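Medcombe Robotics Club: Member Handbook
Section 8. Setting up the bedroom station (laundry task)

8.1 Scope

This section covers setting out the bed, basket and clothing for the laundry task, placing the humanoid, and running a set of attempts. Charging and start-up are in Section 3. Scoring for the Flendcombe student round is in Section 11. Do not start work on this section until the joint check in Section 3 has been signed on the station sheet.

Two members are needed. One is the operator and wears the control headset. The other is the spotter and holds the stop button. The spotter does nothing else during an attempt. Swap roles between sets, not during one.

8.2 Before you begin

You will need:

The low bed and its fitted sheet
One white terry towel, large
The wicker basket
Garments from the task box (one dark, one red-orange, one white with print)
Chalk line or low-tack tape for the floor marks
Station sheet and pen

CAUTION: Keep hands and feet out of reach of both arms whenever the drive light is on. The arms hold position under power and may move without warning if the link drops and returns.

CAUTION: The rug is not fixed down. Check that it lies flat before the robot is moved on to it. Do not drag the rug with the robot standing on it.

8.3 Setting out the bed

1. Pull the sheet flat over the mattress. Small creases are acceptable. A fold thick enough to catch a fingertip is not.

2. Lay the towel over the near part of the mattress, with the long edge hanging over the front. The towel gives the cameras a plain light ground and gives the fingers something softer than the mattress edge to press against.

3. Smooth the towel by hand from the centre outwards. Do not tuck it tightly. A tight towel pulls back when a garment is lifted and spoils the grasp.

4. Close the curtains or leave them open for the whole set. Write which on the station sheet. Mixed lighting within a set was the most common reason for rejected runs in October.

NOTE: Towels pick up fluff and marks. Change the towel when the marks are dark enough to be mistaken for part of a garment on the operator's display.

8.4 Placing the basket

5. Stand the basket on the rug, in front of the bed and towards its right-hand corner as seen by the robot.

6. Check that the right hand can reach the near rim with the elbow still bent. If the arm has to straighten fully, bring the basket closer and mark the new position.

7. For Level 1 the basket starts empty. For Level 2 it starts with the red-orange and white garments already in it, and the operator has only the dark one left to collect. Level 2 is harder than it sounds, as the pile can push a new garment back over the rim.

8. Do not weight the basket. The rules allow it to slide.

8.5 Placing the garment

9. Drop the dark garment on to the towel from elbow height. Do not arrange it. A bundle that has been shaped by hand gives better results than the robot will get on the day.

10. If it lands within a hand's width of the towel edge, pick it up and drop it again.

11. Record the start position on the station sheet as left, middle or right.

8.6 Positioning the robot

12. Bring the robot up to the floor mark facing the front of the bed. Both hands should be forward of the torso and lower than the mattress top.

13. Lead the cable out to the robot's left. Leave enough slack for full travel of the left arm. Check that no loop has caught on a finger or wrist joint.

CAUTION: A caught cable will not trip the force limit at once. The spotter must call "cable" and press stop if the slack goes tight.

14. Look at the head camera feed. The garment, the whole basket and both hands must be in view together. If any of them is missing, adjust the head tilt first and the floor position second.

15. Check the label on each body segment against the list inside the front cover. Replace any label that is peeling.

8.7 Running a set

16. Operator says "ready". Spotter confirms with "clear".

17. Start the Fistport logger and wait for the file number to appear. Write the number down before moving an arm.

18. Approach with one hand. Close the fingers on the bundle, lift until the cloth is clear of the towel, then carry it over the basket and release.

19. Hold both arms still for 3 seconds after release. The logger uses this pause to mark the end of the attempt.

20. If the garment falls on the rug, stop the logger and score the attempt as a drop. Do not recover it with the robot unless the set is marked as a recovery set.

21. Repeat from 8.5. A full set is 8 attempts.

NOTE: The club's log stood at 628 accepted attempts on Thu 5 June, of which 138 were recovery attempts. Recovery sets are needed more than plain ones. See the rota.

8.8 Reference views

Level 2 layout, from the head camera, before the dark garment is collected.

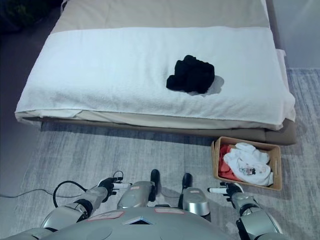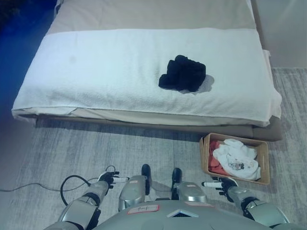
8.9 Comments on this section

Nele Coppens asks that step 18 name the hand to be used. She found that crossing the left hand over to the basket brings the elbow close to the torso, and that her own drops fell by half once she kept to the right hand for any garment at the middle or right of the towel. Ibrahim Etim replies that the Troncoso rule sheet scores both hands equally, so left-hand sets must stay on the rota, but he agrees that new operators should begin with the right. Step 18 will be amended at the next print. Until then, write L or R beside each attempt number on the station sheet.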